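Hands or grippers, week two

Posted 8/27/19

The second pair of hands went on yesterday afternoon and came off again before tea, so I am writing this up while I still remember which notes belong to which.

For anyone who missed the July post, I am choosing what goes on the ends of two arms for the Skedance project. The choice is between a plain two-finger gripper from Dridell and a pair of five-finger hands from Etano. The arms stay the same, the controller stays the same, and the jobs are all things you would do at a kitchen table.

The Dridell gripper is easy to live with. It bolts on with one connector, it opens and closes, and the controller knows how far apart the fingers are at all times. I ran 25 picks with the mug and it dropped one. It is less good with anything flat. A knife lying on the table has to be pushed to the edge first, and once the gripper has it, the handle turns between the pads as soon as the blade touches something.

The hands take longer. Fitting both took 60 minutes, most of it spent on the wiring at the wrists. The thin wires need enough slack for the wrist to turn, but too much and they catch on the forearm. I have routed the heavier cables over the sides of the table for now – not tidy, but they stay clear of the fingers.

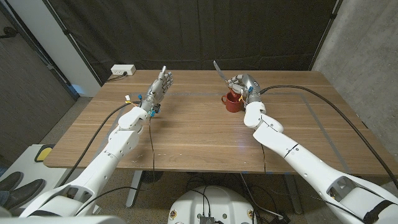 Herrera wrote in after the last post to say that five fingers are a waste on a job like this, and that a two-finger gripper with softer pads would hold a knife handle perfectly well for a fraction of the setup time. The pads are a fair point and I have ordered a set. I don't agree about the waste. With the fingers wrapped round it, the knife handle kept its angle in 6 of the 8 runs, and the gripper never got past two.

Where the hands do badly is speed. Each grasp has to be set finger by finger, and if the thumb arrives late the handle gets knocked away. I slowed the closing down by half and that cured most of it. The left hand also drifts a little when held open for a long time, so I now send it back to its start position between runs.

Next on the list is the mug again with the hands, by the handle this time, and then the soft pads when they turn up.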